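Call for participants: remote operation study, April

Stalero is looking for people to take part in a study of how robots learn household tasks from human demonstrations. You will guide a robot arm through short jobs at a table, such as moving bread and a basket around. We want to know whether people new to the work give demonstrations as useful as those from trained operators.
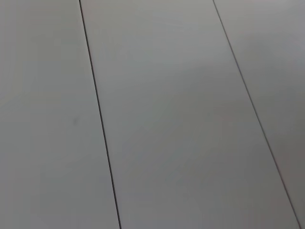
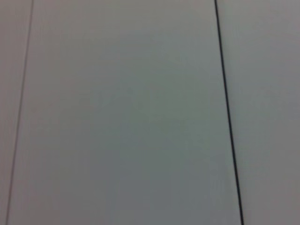
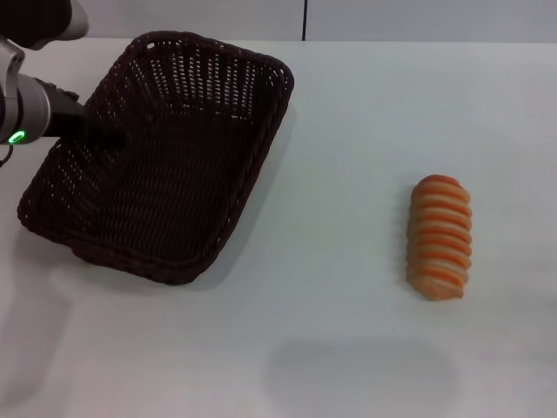 In our first round, 42 people recorded 594 demonstrations. This round compares two ways of teaching – full runs from start to finish, and short corrections made while the arm is moving by itself. You will be assigned to one of them.

You must be 18 or older and able to sit for 97 minutes with a break. No experience is needed. Payment is $100 per session, and you may stop at any time.

Sessions are led by Mehwish Jadoon. To sign up, write to Siobhán Cronin at the Stalero front desk by Sat 13 April with the times you are free.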